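The Temple Run

1. Counter

Reece Naylor had the simulator open before the heating came on. The method was simple enough to explain to his mother, and he had tried. You keep the task the same and change everything the arm doesn't need. New walls, new floor, new dishes. If the policy still picks up the right thing, it has learned the thing. If it fails, it has learned the wallpaper.

Matić had written the randomizer in July and then left for Dinetti, so the walls were Reece's problem now. Seed 33 had come up with pebbles. They ran across the back wall and on up over the ceiling, pink and olive and gray, and the counter under them was brown marble.

The target was the temple. Tunov had scanned it from a souvenir on her desk, and it was the worst object in the set, all ledges and niches with a spire on top. The fingers had to come down on either side of the spire and close on the little dome beneath. In the plain white room the policy managed it 38 times out of 40. He paused the run with the gripper open over the point and looked at it for a while.

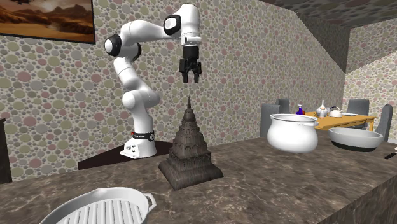 2. Results

By four in the afternoon he had the numbers. With the walls changed, 33 out of 40. With the walls and the counter changed, 33 again. With other dishes on the counter, 8.

He ran the last set over, and got 8 again.

"It's the pot," Tunov said, reading over his shoulder. "It likes round things."

"It never trained on a pot."

"It never trained on a grill pan, and it doesn't go for that."

He replayed the failures one at a time. In most of them the arm hung over the spire, waited, and swung off toward the pot. Tunov brought a chair over and they watched all 32.

"Nulluvine wants a figure for the report," she said.

"I'll give them the 8."

"And the 33?"

"Both. Same table."

He typed the two rows in, saved the file, and set the next seed going. It came up with a green floor and no pot. They stayed to watch it.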